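The Mivis Freestanding Pergola Kit

Freestanding shade for patios, lawns and awkward corners

If you've ever stood at the back door on a hot afternoon, cold drink in hand, and decided you'd rather stay inside after all, then you already know why we started making pergolas. Our own yard at Uston faces west with hardly a tree in it, and for years we put up with umbrellas that blew over and a shade sail that sagged every time it rained. The Mivis grew out of all that, and we're rather fond of it.

It's a freestanding kit, so you don't need to fix anything to the house. There are 4 posts in powder-coated aluminium, a set of adjustable louvres across the top, and a gutter tucked inside the beams that takes rainwater down through one of the posts. The louvres turn with a hand crank (a nice slow, smooth action, and there's no motor to look after) and you can stop them at whatever angle suits the time of day. Most people fiddle with them constantly for the first week and then settle on a favourite.

The colours are charcoal, a warm off-white, and a soft grey-green we call Hokik, which looks lovely beside timber decking or a bit of established hedge.
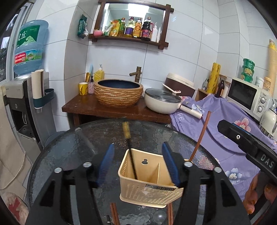 Youssra Abdelaziz wrote to us that she had expected the louvres to rattle in the wind, and that after a whole winter on an exposed block she hadn't heard a peep out of them. Her one grumble was that the crank handle is a shade too short if you're not tall, and we think that's fair. A longer handle has been in every box since November, and if you bought yours before then we'll happily post you one.

Putting it together takes two people and a good part of a weekend. The posts can be bolted to a concrete slab or to footings, and the anchor bolts for both are in the kit. If you're building over pavers, please have a chat with us first — pavers on sand won't hold a post in a strong gust, however solid they feel underfoot. It's also worth ringing your local council before you order, as the rules on setbacks and roofed structures do vary quite a bit from one area to the next.

Fabric side curtains come from our Forsberg range and clip into a track along the beams. They're sold separately, in pairs.

Item code: 887
Post height options: standard or tall
Beam depth: 200 mm
Boxes per kit: 2
Cleaning: mild soap, soft brush, garden hose
Page updated Feb 20, 2023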